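Notes for session 3 -- sorting, storing, and finding things again

Last time I got carried away with card catalogs and we never reached the part I care about most, so let's start there. How do you decide where a thing goes when it could go in more than one place? Every small archive runs into this in its first month, and most of them solve it with a shrug and a folder called "Misc."

My favorite case is the Gurnell letters, which Philomena Ofori let me poke through one March (I came home with dust up to my elbows, and I'd go back tomorrow!). There were 200 letters, and whoever boxed them first had gone by sender. Lovely if you know who wrote to whom. Pretty hopeless if all you know is that somebody, at some point, complained about a flooded cellar.

So you've got 2 basic choices. You can keep the original order, even if it's odd, or you can impose your own. Archivists lean hard toward the first. The order a person kept their papers in tells you something about how they worked, and once you've shuffled it you can't get it back. 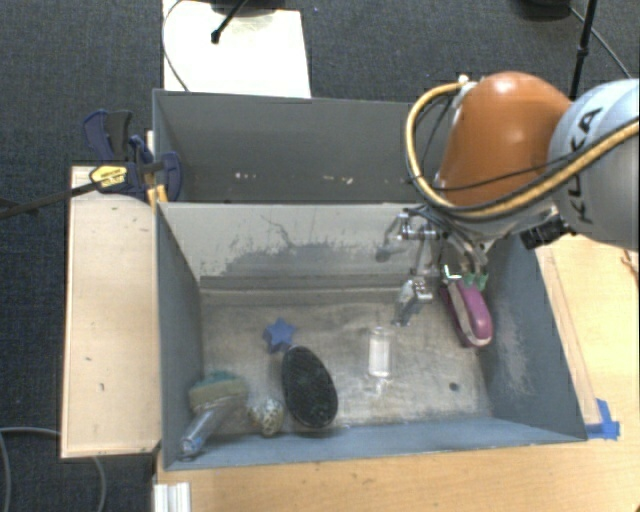

Libraries lean the other way, and that makes sense too. A library book mostly stands on its own, so you can shelve it by subject and nobody's history gets lost. Where people get into trouble is the in-between stuff: scrapbooks, recipe files, boxes of sheet music. Marijke Van Rooij and I argued about scrapbooks for a whole lunch and I still think she's wrong -- ask her about it when she visits, she'll be delighted.

One practical habit, whichever way you go: write down the order you found things in before you touch anything. Pencil, plain paper, top to bottom. Don't trust your memory on this. I did, with the Segers box, and I'm still annoyed.

For next time, read the Layug handout (the short one) and bring a drawer's worth of your own clutter, listed in the order you found it. Kitchen drawers are great for this. We'll swap lists in pairs and try to guess how the other person's system works.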